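Chapter 7

Barrel Fit and Lockup in Recoil-Operated Pistols

After reading this chapter you should be able to describe the sequence of unlocking in a tilting-barrel pistol, name the surfaces that control the position of the barrel at rest, and record a set of fit measurements in a form that another gunsmith can use.

Key terms: barrel hood, breech face, lockup, locking block, vertical play, bushing, headspace, timing.

7.1 Why the barrel moves

Chapter 6 dealt with blowback designs, in which the barrel is fixed to the frame and the mass of the slide, together with the recoil spring, holds the breech closed. That arrangement is cheap and accurate, but it becomes heavy as cartridge pressure rises. Most service and carry pistols in the larger calibers use a locked breech instead. The barrel and slide travel rearward together for a short distance, the barrel drops out of engagement, and the slide continues alone to extract and eject the case.

A barrel that moves must return to the same place. The degree to which it does so is what gunsmiths mean by lockup, and it accounts for much of the difference between a pistol that groups well and one that does not. Sights are mounted on the slide in nearly all of these designs. If the barrel comes to rest at a slightly different angle each time the slide closes, the sights and the bore no longer agree, and no adjustment of the sights will correct it.

Three areas of contact fix the barrel at rest: the hood against the breech face and the sides of the slide cut, the lower lug against the locking block or slide stop pin, and the muzzle end against the bushing or the slide itself. Each can be tight or loose independently of the others. A common error among students is to judge the whole fit by pressing down on the hood with a thumb. This detects vertical play at the rear only.
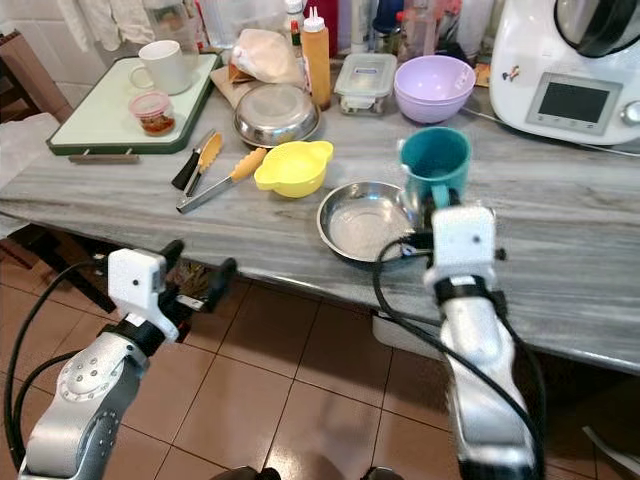 Snežana Yordanov wrote to us after the first edition to object that the thumb test deserves more credit than this, given that on the worn police trade-ins crossing her bench it picks out the bad barrels faster than any gauge. We accept the point for sorting. For fitting, measurement is still required, and the order of measurement given in Section 7.3 should be followed.

7.2 Drop-in and oversize barrels

Replacement barrels are sold in two forms. A drop-in barrel is cut to dimensions that will clear the slide of almost any pistol of the model. It needs no hand work and usually gives a fit close to that of the factory part. An oversize barrel, often sold as "gunsmith fit," carries extra metal on the hood and lower lug, to be removed by file or stone until the slide just closes.

The shop records used throughout this chapter come from Nutlow, a two-bench repair shop, and cover 116 pistols fitted with replacement barrels. Most received the Natiron drop-in. The remainder received the Marar oversize barrel – a part with a generous hood and a rather soft lug, which removes quickly under the file and punishes haste. The records are reproduced in Appendix C under job numbers, of which job 331 is worked in full at the end of the chapter.

Job 331 is a compact pistol with a Marar barrel. The hood was fitted first, then the lug, and the slide failed to close fully by a small margin after the lug appeared finished. The cause was a burr on the left side of the hood cut, raised during the first operation. The student should note where in the sequence this could have been found.

Headspace must be checked after every change to the hood or lug, with the extractor removed and both gauges clean. A barrel that locks up firmly and fails the no-go gauge is scrap for that pistol.

7.3 Order of measurement

Record the values below before removing any metal, and again after 100 rounds of test firing.

Hood length and width, measured at the rear face.

Slide cut width, measured at the same height.

Vertical play at the hood, slide closed, using a dial indicator.

Muzzle diameter, and bushing bore where a bushing is present.

Enter them on the Sartori fitting sheet in the order shown – later sections refer to the lines of that sheet by number.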